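Prindex Pick-and-Place Stack, Pre-Run Software Checklist
Drullcombe cell, color-sort task
Inspection of January 29, 2022, with comments
Marks: OK, OPEN, N/A

1. Version and configuration

1.1 Controller and planner built from the same tag. OK
1.2 Config file loaded is the one named in the launch log. OK
Comment: It was also the one we meant to load, a pleasant change from December.
1.3 Local edits committed or thrown away. OPEN
Comment: Three files called "temp". One is older than the planner.

2. Motion planning

2.1 Table, posts and walls present in the collision model. OK
2.2 Attached hardware present in the collision model. OPEN 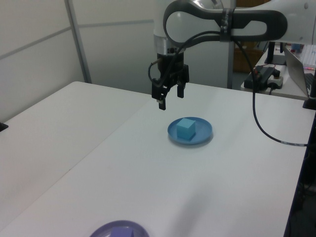
The planner believes the arm ends where the manufacturer's mesh ends, and plans with the confidence that comes from never having met a cable. The mesh has no strap on the upper link and no black cable looping up from the gripper and down to the table on the right. Until Mazurek's cable envelope is merged, keep the padding on the upper link and accept that some perfectly good paths will be refused. Do not lower the padding to make a demo work. The parameter is logged, and the log is read.

2.3 Planning timeout set to 5 seconds. OK
2.4 Planner reports failure as failure. OK
Comment: It used to return an empty path and a success code. An arm told to go nowhere does so flawlessly.

3. Perception

3.1 Camera-to-base transform checked after any bump, nudge or cleaning. OK
3.2 Cube and plate reported as separate objects when the colors are close. OPEN
Comment: Clestia segments by color first and shape second. A blue cube on a blue plate comes back as one object with an interesting personality. Of 596 logged detections, 170 had the two merged.

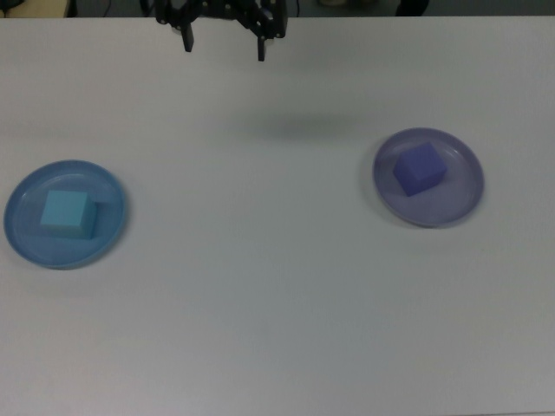

Ilse-branch review notes, pasted in from the tracker, ask for the shape test to go first and the color threshold to be left alone, on the grounds that it has already been tuned to death and the merges moved from one pair to the other each time. The reviewer also wants the depth edge turned on by default. Agreed on both, and left OPEN until somebody writes it.

3.3 Shadows rejected as objects. OK
3.4 Stale detections dropped before planning. OK
Comment: Limit is 9 frames. Past that, the planner is working from memory, and its memory is no better than mine.

4. Grasp control

4.1 Finger closing stops on force, with position as backup. OK
4.2 Neighboring objects included in the approach check. OK
Comment: The check covers the open fingers on the way in. Earlier it covered the closed ones, and the neighbors had opinions. 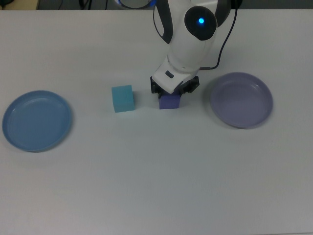

Item 4.2: fingers closed on the purple cube, teal cube beside it.

4.3 Grasp state published only after the force reading settles. OPEN
Comment: Still published on command. The sequencer is told the cube is held at the moment we ask for it to be held.

5. Sequencer

5.1 Goal state defined in terms of plates, with no stored coordinates. OK
5.2 Run marked complete by a fresh detection. OK
Comment: A placement off the middle of the plate passes, provided the whole cube footprint is inside the rim. Anyone wanting it centered may file a ticket. 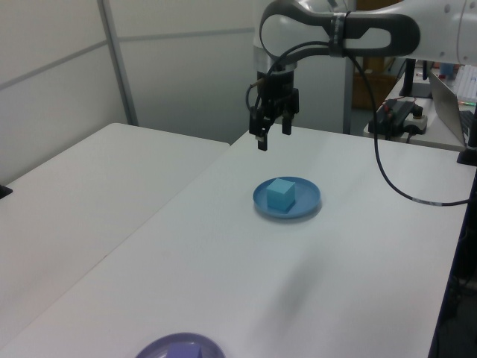
6. Stop and recovery

6.1 Software stop clears the motion queue. OK
6.2 Restart requires a new plan. OK
6.3 Hardware stop tested separately from this list. N/A
Comment: Separate sheet. A tick here does not count as a tick there.

Carried forward: 1.3, 2.2, 3.2, 4.3. Repeat section 3 in full after the Clestia merge.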